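Section 4: Saved Games and Character Storage

This section applies to the home edition of Griltetti. Players using the Wurden expansion should complete Section 3 before continuing.

4.1 Creating a save slot

1. From the title screen, open the Records menu and select New Slot.
2. Enter a name for the slot. Names may contain up to 30 characters, including spaces.
3. Choose a difficulty. This setting cannot be changed once the prologue has begun.
4. Select Confirm and wait for the lantern icon to stop turning.

Caution: Do not switch off the console while the lantern icon is turning. An interrupted save may damage the slot, and a damaged slot cannot be restored.

4.2 Moving equipment to the storehouse

The storehouse in the town of Cordeiro opens when the second chapter is complete. It holds 242 items, shared between all characters on the same profile.

1. Speak to the quartermaster and select Deposit.
2. Mark each item to be moved. Equipped weapons must be removed first.
3. Select Transfer.
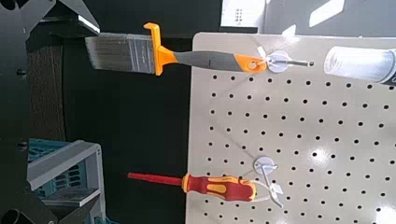
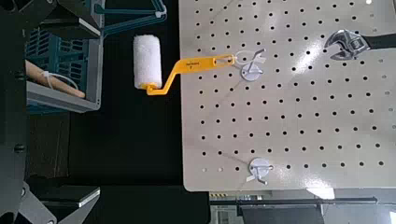
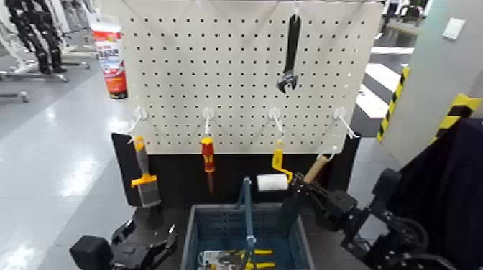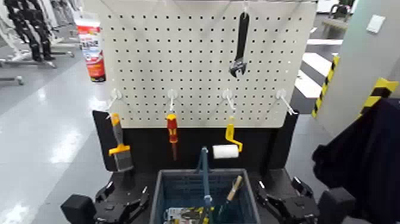

Tools hanging from a pegboard.

Note: Quest items do not appear in the Deposit list — they remain with the character until the quest is closed.

4.3 Transferring a character from Gastinetti

Characters from the earlier game may be brought across once per profile. The character must be at level 130 or below.

1. Install the latest update for both games.
2. In Gastinetti, open Records and select Export.
3. In Griltetti, select Import from the title screen and choose an empty slot.
4. Check the equipment list before accepting. Items with no equivalent are converted to coin.

Caution: Importing over an occupied slot erases its contents.

If error 2 is displayed, the two games are signed in to different profiles. Sign out of both and repeat the procedure from step 2.

Text: Hiu-tung Wu. Technical review: Kiros Dinsa.
Section last revised 2024-07-28.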